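How do component prices turn into my milk check?

Posted in Dairy Markets & Pricing

hendach_hill

We milk 120 cows outside Irklow and ship to the Brandes plant. My father did the books until this spring and now they are mine. I can follow the feed bills and the vet bills, but the milk check has me beat.

What I want to understand is why the price I hear on the farm radio at noon is never the price I get. In May the Class III price went up and my check per hundredweight went down. Butterfat test was lower than the month before, protein was a little lower too. The statement has a line for butterfat, a line for protein, a line for other solids, then something called producer price differential with a minus sign in front of it. After that come hauling, promotion, a co-op fee and a "market adjustment."

I called the field office and was told it is "all in the formula." Can somebody walk me through it in normal words? Also, is a negative differential something I can do anything about, or is it just taken off the top?

fuson_road_dairy

I have been on component pricing since our order switched over, so I will try.

You are not paid for milk as such. You are paid for the pounds of butterfat, protein and other solids in it. Take your hundredweights for the month, work out the pounds of each component, and multiply by the component price. Those three lines added together are most of your check. The Class III price on the radio assumes a standard test. If your tests are above standard you beat it, and if they are below you don't reach it. Warm weather pulls fat and protein down in most herds, so a drop from April to May is normal.

The producer price differential is what is left in the pool. All the milk in the order goes into one pot. Some is sold for drinking, some for ice cream and yogurt, some for cheese, some for butter and powder. Each class has its own price. The pot is added up, the component values owed to producers are taken out, and whatever remains is split per hundredweight. When the drinking milk price is well above the cheese price, there is money left and you see a plus. When cheese jumps fast, the drinking milk price hasn't caught up yet, because it is set ahead of time from earlier weeks. Then the components cost more than the pot can cover and you see a minus.

So a minus in a month when Class III rises is common. It doesn't mean the plant took something from you. It also doesn't mean you were better off the month before, when the differential was positive – look at the total before deductions.

You can't do anything about it as one farm. You can do something about your tests, and you can ask about the deductions. Market adjustment is the one I would ask about. In our co-op it covers the cost of moving surplus milk, and it changes month to month. Ask for it in writing with the rate per hundredweight. Hauling is usually a stop charge plus a rate, so if you are on every-other-day pickup check that they have you down for that.

cheesecurd511

its always been like this. they raise one thing and take it back on another line. we sold out years ago and I don't miss opening that envelope

back40ledger

Good answer above. I would add a few things from doing books for small herds.

Put the statement in a spreadsheet, one row per month. Columns for pounds shipped, fat test, protein test, other solids test, each component price, the differential, each deduction, and net per hundredweight. After a year you will see the seasons plainly and you will know when a number is out of line. I caught a hauling error that way for a farm on the Hendach route. They had been charged two stops on days with one, and it came back as a credit the next month.

Watch the advance as well. Most plants pay twice, an advance partway through the following month and a settlement later. The advance is paid at a set rate and ignores your tests. If you are looking at the settlement check alone it can look like a disaster when it is only the remainder. New bookkeepers trip on this more than on the formula. 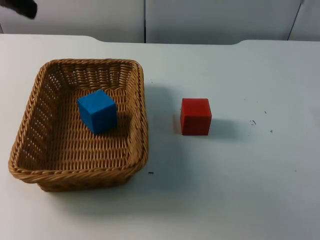 Does the somatic cell count change the price on the same statement?

In many orders it does, as a small adjustment per hundredweight that goes up when your count is under the base level and down when it is over. Look for a line marked SCC. Your plant may pay its own quality premium on top of that, with its own cutoffs for cell count and bacteria, and it is normally listed separately. If you can't find either line, ask the field office which schedule you are on and get a copy.

hendach_hill

Thanks. I had been leaving the advance out, so part of the drop was my own mistake. Asked for the market adjustment rate in writing and they said they would mail it. Starting the spreadsheet tonight with a $2000 feed bill still on the desk, so it may be a short one.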